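**For release in September**

Hi, I'm Lăcrămioara Anghel, and I run the little workshop at Mirnerau where we make Prindero, our set of sorting blocks and trays. The new set is ready! It has taken us 527 evenings (my sister kept the tally on the back of a door) and I'm so happy to be writing this at last.

We started with the walls, oddly enough. I wanted the room plain and white so small parts would be easy to find.
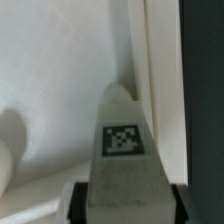
Once the painting was done we moved on to the fun part, which was deciding how big a block should be. We went through 40 sizes before I stopped arguing with Štěpánek, our molding shop, and picked one. The tray took longer. I kept asking for walls low enough to reach over but high enough that a block stays put when you bump the table, and they kept sending me new ones without a single complaint.
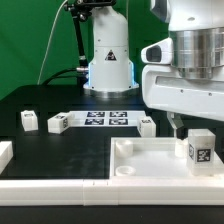

*Small white blocks around the printed sheet, with the shallow white tray at lower right.*

Flelteck is handling the shipping, and 3,753 people have signed up for the first batch, so please order early if you want one for the holidays. Schools get the same price as everyone else, plus a spare tray.

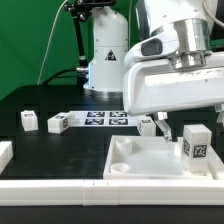 **Can I buy a tray without the blocks?**

Trays will be sold on their own once the first batch has gone out, in packs of 6.

Write to me at the Mirnerau workshop for samples. Mornings are best!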